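4.2 Hand-held collection in the Pelcombe workshop

Most reports of home-built collection rigs give the cost of the parts and a count of recordings, and leave the reader to assume that the second follows cheaply from the first. We doubted this before we began and we doubt it now. The pair of grippers built for this study came off a shared printer at Pelcombe, from a set of plans published under the name Lukeo, and the printing was the easy part. Getting two hands to agree with each other on where they were took most of July.

Each gripper carries a block with a black-and-white printed tag on it. The plans claim that the tags can be fixed by eye and corrected later in software. In our hands the correction worked well for slow movements over a bench and poorly for anything done near the floor, where the wearer leans forward and the arms reach out in front of the body. Of 247 recordings made in the first round, we kept those in which both tags could be followed from start to finish, and the share that survived was too small to support the claims made for the design. We therefore repeated the round with the straps tightened and the wearer told to pause before each reach. Figure 6 gives the view from the wearer's head.

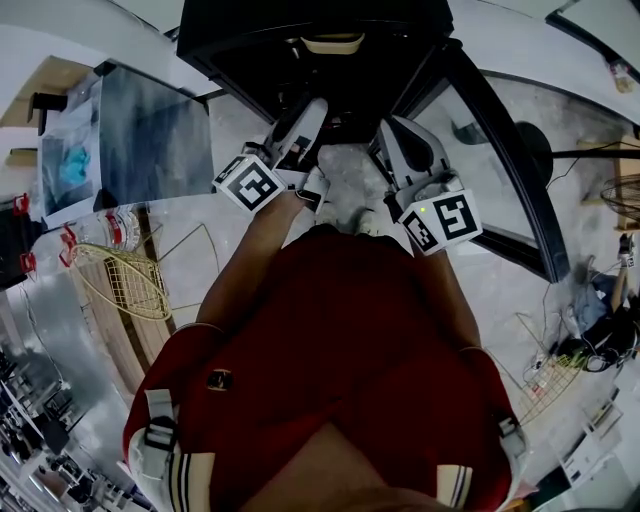
The second round was better, but we are wary of saying why. Two things had changed at once, and the wearer had also had more practice. A fair test would need several people who had never held the grippers, and a workshop used by its members at all hours is a poor place to arrange one. Cables get moved, doors are left open, and a fan that was off in the morning is on by the afternoon. Supporters of this approach count such disorder as a strength, on the grounds that a robot trained in a tidy laboratory will fail in a real room. That may be so. It does not follow that every untidy recording teaches something useful, and we found no sign that ours did so without careful sorting.

The same caution applies to scale. The Haslinger arm used in Section 5 was trained on the sorted recordings only. Adding the unsorted ones, to bring the total to 3,000 with material from the Wama build, made no difference that we could tell apart from chance. Builders with limited evenings may do better to check the tags after each session than to go on recording.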